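Notebook, September, bench 2
Product under review: Grostari two-arm bench cell, supplied through Girkis on a trial basis
Entry by Esi Mensah

Picking up from the page on unpacking and power. The cell is up and both arms home cleanly from a cold start. The trial runs until the end of the month, then we buy it or send it back, so this page sticks to what bears on that decision.

Price as quoted by Girkis is 3,000 for the arms, rails and enclosure. The Shakya control software is a separate license at 500 a year. I asked if the first year could be thrown in and have no answer yet. Cerard quoted us a one-arm kit last spring at 1,000 with no frame and no cameras on it, so the two are hard to compare line by line.

Setup

Base plates bolt to the front rail and slide before tightening. I moved the left one twice to get enough overlap in the middle. Write down the rail position before loosening anything. I didn't the first time and had to redo the calibration from scratch.

Wrist cameras sit on white brackets. Both came up in Shakya under the same default name. Rename them one at a time with the other unplugged.

The tool tray is our test load for the week: screwdrivers mostly, orange and black handles, piled the way they end up on a real bench. The arms start on either side of the tray.
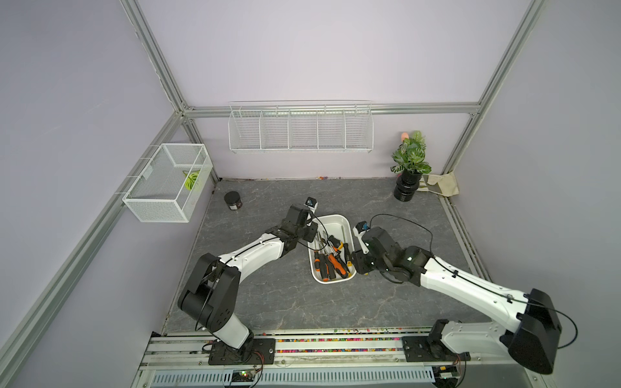
Reach and clearance

Each arm reaches the middle of the tray without trouble. The far end is a stretch and the software slows the move down when the arm is close to straight. There is a setting for this, buried under "motion limits." I left it alone.

Working both arms over the tray together is the part I wanted to see, and it is also where the planner is weakest. It keeps a fixed gap between the wrists and stops both arms if either one crosses it. Fine for safety, slow for a shared tray. Girkis support says the gap can be changed per task. I found it per project only. Sent them the version number.

Cables need thought. The one off the left wrist camera makes a wide loop over the tray. I want it clipped further back before we run anything unattended. The clips on the forearms do their job, there just aren't enough of them near the wrist. 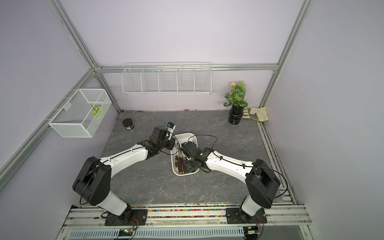

Both grippers at the tray, Grostari cell, bench 2.

Grip notes

Thick handles are easy. Slim handles roll when the fingers close off center. Lowering the closing speed helped more than raising the force did. Shafts lying under other tools are still a problem: the arm picks the right handle and drags the neighbor along with it. I tried having one arm hold the pile while the other pulls, scripted by hand. Promising, but I haven't repeated it enough to put a result down.

Documentation

The printed manual covers the frame and stops there. Everything on the grippers is online, and the page for spare fingers leads to an old part number. Girkis confirmed the new one by email, printout is in the folder.

Open items
Ask Girkis about license terms if we move the cell to another bench.
Get a price for spare fingers and longer camera cables.
Rerun the tray with the left base shifted toward the center.
Check if the wrist gap really can be set per task.

My view so far: the hardware is worth the quote, the software license I would argue about. Leaving the arms parked and powered down tonight. Whoever uses the cell next, please save your project under your own name and leave "tray_base" as it is.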